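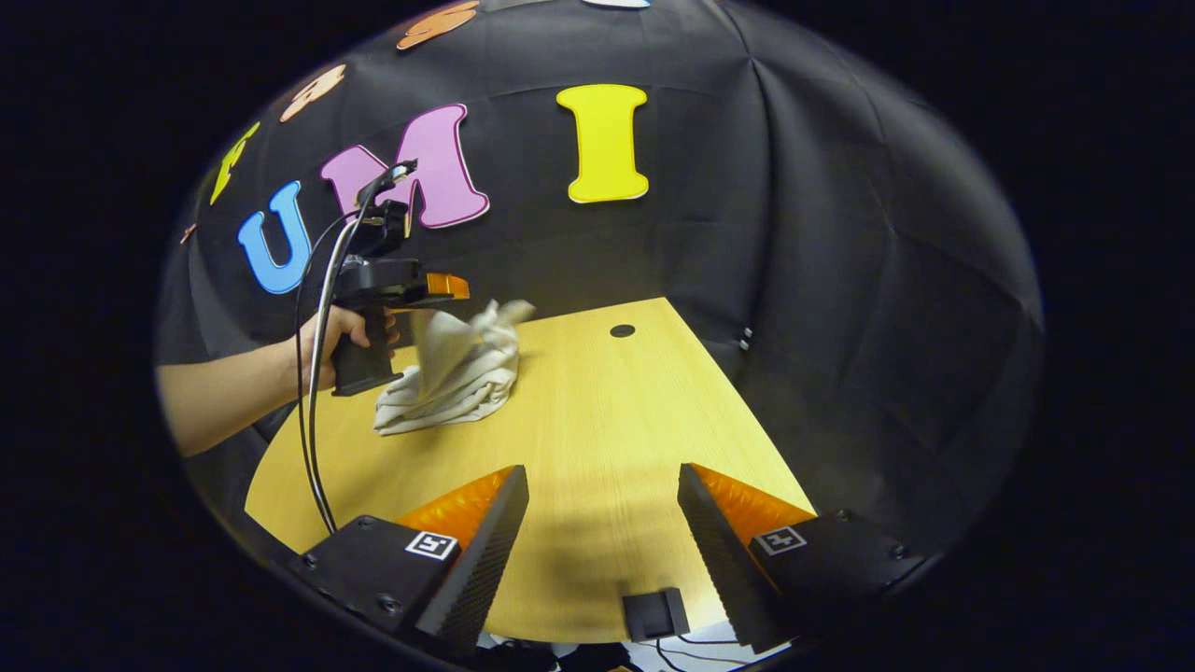
Fig. 1. Off-white cloth, pale wooden tabletop.

Home Courses Handouts Timetable Contact

Running a Small Restaurant
Handout 4: What a plate of food costs you
Benedito Furtado, Groltholm evening course, updated 8/15/25

Shares 3 Comments 0

Hello again, and well done to everybody who got their supplier lists in. This week is sums, I'm afraid, but they're the kind you can do on the back of an order pad, and I promise they get quite addictive once you start (my wife has banned me from doing them when we eat out).

1. Start with the week

Before you cost a single dish, you need to know what it costs to open the door. I mean rent, wages, gas and electric, insurance, the card machine, the window cleaner, all of it, but no food and no drink yet. We'll use the figures for Padora, the little place in Rerkstead that we looked at last time, with thirty seats and a kitchen you have to walk through sideways.

Padora's weekly bill for opening the door is £3,000. They serve 300 people in an ordinary week. So every person who sits down has to leave £10 behind after the food and drink have been paid for, and that's just to stand still. If they get up to 400 people on the same wages and rent, the figure drops to £7.50. Lovely! Except the wages don't usually stay the same, do they? Somebody has to carry those extra plates and somebody has to wash them. Put another pair of hands on the payroll and do the sum again before you get excited.

Then there's the bad week. In the first week of September last year Padora served 169 people, and at that level each of them had to leave nearly £18. I'd like you to keep that one in your head when you're choosing a site.

2. Costing one dish

Take the braised beans with sausage from the recipe sheet. Write down everything that goes on the plate and what it costs you per portion:

Sausage 1.10
Beans 0.25
Tomatoes, onion, garlic 0.40
Oil, stock, herbs 0.20
Bread 0.30
Total 2.25

Please don't leave out the oil and the herbs. Everybody does the first time, and when I ran my own kitchen I left them out for the best part of two years. Oil is expensive! So is butter, and so is the bread you hand over with a smile and don't charge for.

Now the selling price. Say you'd like the food to be a quarter of what the customer pays, before VAT. Multiply 2.25 by four and you have £9. Add VAT at twenty per cent and it goes on the menu at £10.80. You might round that up to £11, or down to £10.50 if the place over the road is cheaper and you can see their door from yours. If you aren't registered for VAT you can skip that step, but do write it on your sheet somewhere so it doesn't catch you out when you grow.

3. Percentages aren't the whole story

Kaiwen Meng, who taught me most of this, used to draw two dishes on the whiteboard. One was a soup that cost 80p and sold for £5. The other was a piece of fish that cost £6 and sold for £18. Which would you rather sell? The soup has the prettier percentage by miles, but it leaves you £4.20 and the fish leaves you £12. (She ignored VAT for this, and so will we.)

Of course you can't only sell fish. Half your customers don't want it, it goes off, and somebody has to cook it properly to order while the soup sits quietly in its pot. What I'd like you to do is put both numbers next to every dish, the percentage and the cash, and look at them together. A menu with eight or nine dishes on it will fit on one side of paper and you'll see very quickly which ones are paying for the others.

4. Waste, staff food and the generous cook

Your sheet says 2.25 and your bank account will say something else. The gap is usually one of these:

- trimmings you paid for and threw away
- portions that creep up on a busy night
- staff meals (feed your staff well, but write it down)
- the dish that comes back because somebody forgot the allergy
- deliveries that were short and got signed for anyway

Portions are the big one. At Ding, the noodle bar where I did my first kitchen job, we had a ladle for the broth and a ladle for the pork, and the pork ladle hung on its own hook. I thought it was terribly mean at the time. Then I had my own place and bought three ladles in the first month.

Weigh things for a fortnight - just a fortnight - and you'll find your hand learns the amount. Check it again whenever somebody new joins.

5. When prices move

Tomatoes in winter are a different animal from tomatoes in summer. I recost the whole menu four times a year and the five biggest sellers every month. You don't have to reprint anything each time. You can swap the garnish or change the cut of meat, or put the dish to bed until it makes sense again. If you do put a price up, do it in one go and don't apologise for it on the menu. I've seen little printed notes about rising costs tucked in with the cutlery and they make everyone gloomy before the bread arrives.

For next time

Pick two dishes from your own draft menu, one starter and one main. Cost them line by line as in section 2, with the percentage and the cash for each. Then take your own weekly bill, or a sensible guess at one, and work out what each customer has to leave behind in a good week and in a poor one. Bring it on paper please, as we'll be swapping sheets and scribbling on them.

Reading: recipe sheet B, and the Padora accounts from handout 3. Drinks are in handout 5, so leave the wine alone for now.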